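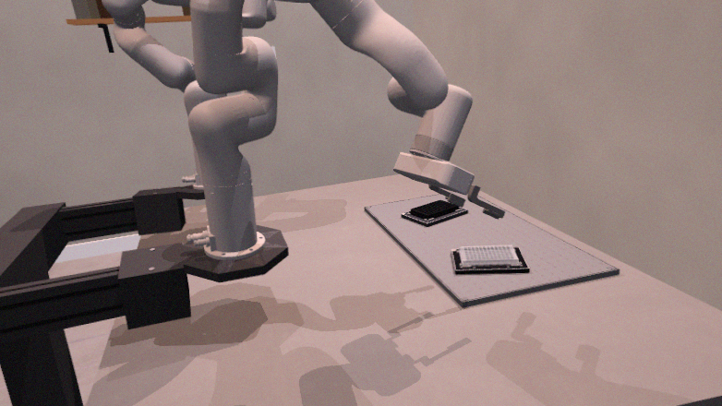

Adjoa Kyei asked, after reading the last report, whether the planner and the perception side could be judged separately, so that one slow piece doesn't hide progress in the other. Fair point, and I've split this report up that way.

Last updated: 8/12/20

Planner first, as it's the happier half. Junden now plans for both arms against one shared collision model. Before, each arm had its own copy of the world and they drifted apart whenever a part moved – you can guess how well that went. All the work is still in simulation, as agreed. I ran 385 planning requests on the new build and 6 came back with no path. Four of those were my own fault (I'd left an old joint limit in the config), and the other 2 I'm still chasing with Salamatu Dogbe. Planning is quicker too, mostly from caching the self-collision checks.

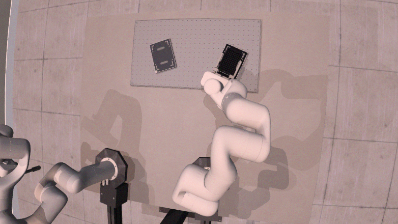 Mariama Frimpong

Perception is where I spent most of the money, so let me be straight about it. The pose estimator does fine on position and is shaky on rotation. The gridded tray is the troublemaker: all those little cells look alike, and the matcher will happily lock on one row over and report high confidence. I tried fitting the outer frame first and only then looking at the cells, and that's a lot better. It adds 53 milliseconds per estimate, which I can live with at our current cycle time. I'd still like the confidence score to mean something before we hand it to Claltercombe for their trial, and right now it doesn't! 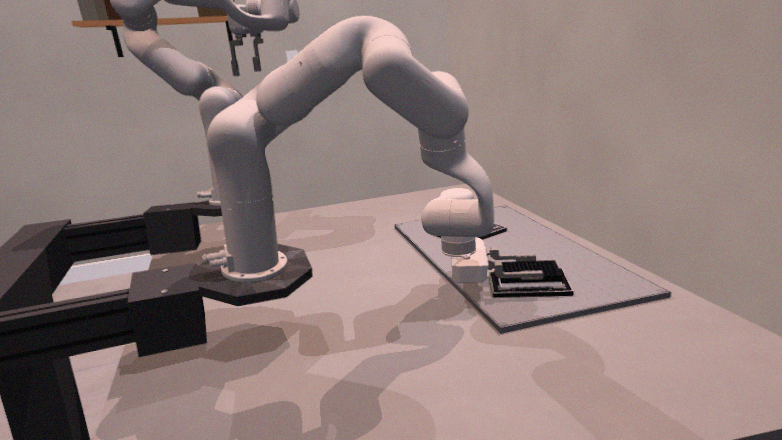
Mariama Frimpong

On tooling, the replay viewer (we call it Quaye) is in daily use. You can scrub through a run, see the planned and executed joint paths on top of each other, and jump straight to the step where they split. Amber Mellor wrote the export so logs no longer need converting by hand – bless her.

Still open: the gripper controller sometimes overshoots its closing width when the physics step is coarse, and I haven't decided whether to fix the controller or just pay for a finer step. I'd also like to move the hardware test to April. The budget doesn't change, only the order we spend it in. Could you let me know if that's OK before I rebook the lab time?

Related items
Junden planner: shared collision model notes
Quaye replay viewer: getting started
Flondano simulation setup, revised
Previous progress report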